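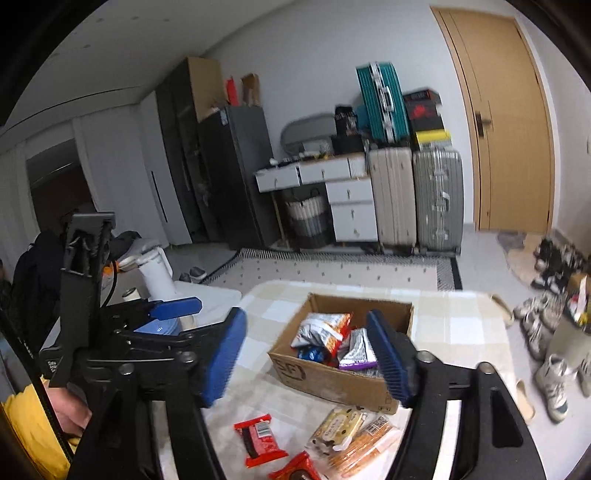
Ileana Tudose
8th July
Posted in: Club Cricket / Threads

I've had a few messages asking why Daltum batted on for so long against Lateck at the weekend, so I'll put it all in one thread. I was at the other end for most of it. This is how I saw it.

First, for anyone who doesn't follow our league. We still play some timed games. There's no limit on overs for the side batting first. You declare when you think you've got enough, or you get bowled out, and if the other side aren't all out by the close it's a draw.

Most of the younger players have only ever played limited overs. They don't mind the timed games once they're in them, but they do find the declaration strange. Why would you stop batting when you've still got wickets left? I thought the same at their age.

We won the toss and batted. The pitch at Lateck is slow and a bit two-paced early on, and the outfield had been left long on the pavilion side. You could hit the ball perfectly well along the ground and jog a single for it.

I went in at three after we lost an opener to a ball that kept low. Nothing she could have done. It hit her on the boot and she was walking before the finger went up.

The first hour was hard work. Their left-armer bowled straight through it from the road end, full and at the stumps, and I don't remember a bad ball in the whole spell. I played and missed a lot. She told me so.

At lunch we were well behind where we wanted to be. Our captain's plan had been to declare an hour before tea. She said over the sandwiches that she'd push it back if she had to, and she asked us to just be there. So we were just there.

This is the bit people are cross about. We batted up to tea and for a short while after it. From the boundary I'm sure it looked as though we'd no interest in winning. A man in a deckchair told me as much when I went to fetch the ball from under it later on.

What you couldn't see from the boundary was how much easier the pitch was getting. By mid-afternoon it was doing nothing at all. If we'd declared when they wanted us to, they'd have knocked them off with time to spare, and I say that having batted on it.

I was out for 64. Caught at deep square leg, top edge, tired shot. I had been telling myself for three overs not to play it.

We declared as soon as the next wicket fell. I think the captain should have done it when I got out, and I told her that in the car. She thinks it made no difference. It cost us 2 overs plus the change of innings, so maybe she's right.

Lateck started well. Their openers ran hard and we dropped one at slip before the score had really moved. I've dropped enough there myself to say nothing about it, apart from "well tried", which is what you say.

Then we took a couple quickly. Our off-spinner got one to turn out of the rough and it went between bat and pad. That was the moment I thought we might do it.

We didn't do it. Their number five came in and blocked. She blocked everything. She blocked a full toss. It was very good batting and I clapped her off at the end and meant it.

Last over, everyone round the bat, one wicket still to get. I was at silly point, which I don't enjoy. Four of the six balls missed the stumps by very little and the other two hit the middle of the bat. Match drawn.

So, was the declaration too late? Yes, by a bit, with hindsight. Was it negative? I don't think so. We had Lateck nine down at the close. You don't get to nine down by playing for the draw.

A few people have said this is why timed games should go. I don't agree, but I do understand it. If you give up your whole Saturday and don't get a bat or a bowl and nobody wins, that's a long day. We had a player in exactly that position and she was good about it, better than I'd have been.

What I'd like is a minimum number of overs for the side batting second, fixed at the start. Helby's league does this. The side batting first can still bat on if they want, but they can't eat up the afternoon doing it. I've played a few games under that rule and it works fine.

It went to the league meeting in December and was put off because the meeting ran late. The same had happened the year before. If your club sends someone to the next one, please ask them to bring it up early.

Some replies to replies, as I can't answer everyone.

Yes, there was an appeal for a catch behind off me before lunch. No, I didn't hit it. It brushed my shirt. Their keeper asked me at tea and I told her the same thing.

No, we weren't slow between overs on purpose. We were slow because the ball kept going into the nettles at the bottom end. Lateck have said they'll cut them before the return game. They said that last season as well.

Someone asked about my season total. I went back through the Daltum scorebooks in the spring and had 977 league runs for the club before this season began, so the first thousand has gone now. I'd hoped to get there with something better than a nudge to fine leg, but that's what it was.

And the bat is a Pîrvu, same one as last year. It has been re-gripped and there's tape over the toe. I'm not selling it - please stop asking.

Next up we have Helby at home, limited overs, so you can all relax. I'll be batting at four, as our other opener is back from holiday and everyone moves down one. Start is early because they've got a long drive home.

If you want to help get the ground ready, the covers need moving the night before and the sightscreen at the far end has a wheel that sticks. Bring gloves. The handle is rusty and it takes the skin off your palms.

Their number five's name is spelt wrong in the online scorecard, by the way. I've messaged the person who does it. She should get the credit for that innings under her own name.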